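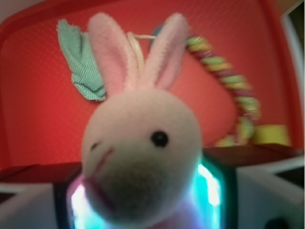
4 min read

Wrist camera recording: frequently asked questions

Applies to the Trallport picking set. Questions about the older Esfahani rig are on a separate page and the answers differ in places, mainly on lighting and file naming.

What counts as one example?

One attempt to pick up one object and put it down at the target. Recording starts when the operator presses the left pedal and stops when the arm is back at its rest pose. An attempt that is restarted halfway is two examples, and the first of them is marked as abandoned.

What is stored with each example?

The wrist camera video, the fixed camera video, joint positions, gripper opening, the operator's commands and a one-line task text. All streams share a clock. If the clock check at the end of an attempt fails, the example is held back and does not count towards your total.

Why is the wrist view so often blurred?

The lens has a fixed focus set for the middle of the approach. A plush toy right up at the fingers will be soft at the edges and softer still on whatever part is nearest, such as the muzzle. Do not delete examples for this. The model will see the same blur when it runs, and sets cleaned of it gave worse results at Skukstead.

The object fills most of the picture and hides what is behind it. Is that a fault?

No. Near the grasp, a stuffed rabbit can cover the centre of the view and leave only parts of its neighbours showing: a stretch of rope, a bit of something blue behind an ear. Label only the target. The fixed camera usually covers the rest.

Should the fingers be visible?

Yes, both of them, in the lower corners. If one is missing, the camera mount has turned. Stop, run the mount check and note the example number at which you noticed it. Do not crop the video to hide the fingers.

Does the cyan glow on the toy need to be corrected?

Leave it. White fabric picks up a bluish cast along its lower edge and this is left in the raw files. Colour changes are applied later, at training time, with settings kept by Sikance. Correcting twice has caused trouble before.

How should I write the task text?

Plain words, one target, one action: "pick up the white bunny". Add the container only when it is needed to tell two targets apart ("the white bunny in the red tray"). Please do not name toys. A batch came in with every plush called Gerald, and the text had to be rewritten by hand.

Where should a soft toy be gripped?

Across the body or the neck, with the fingers level. Ears, tags and string loops are not valid grasp points in this set, even when the lift holds. If the gripper closes on a loop by mistake, let the attempt run to its end and mark it "wrong part".

Do failed attempts go in?

They do, up to a limit. Each object needs 72 successful examples, and failures are kept on top of that until they reach a quarter of the object's total. Past that point the tool keeps the record but leaves it out of the training list. Do not fail on purpose — staged drops look nothing like real ones, and reviewers can usually tell.

How often should the layout change?

Every 4 attempts. Turn the target, move at least one other object, and shift the tray by a hand's width now and then. Small blocks and lengths of rope may touch the target or lie partly behind it. They must not cover it fully from the fixed camera.

How long does a session take?

A full session is 384 attempts, which is more than one person should do without a long break. Operators may split it at any layout change. The tool saves its place, including the random seed for the next layout.

Why do example numbers start at 2003?

Lower numbers belong to the pilot, recorded with a different gripper opening scale. The two ranges must not be mixed in one training list. A conversion script exists but has not been checked for soft objects.

Who decides on borderline cases?

Blair Morrison reviews everything marked "unsure". Give the example number and one sentence on the problem. Replies are added to the session notes, and those that come up more than once are moved to this page.

Last revised in March. The change to the failure limit is the only edit to the rules; the section on task text was reworded.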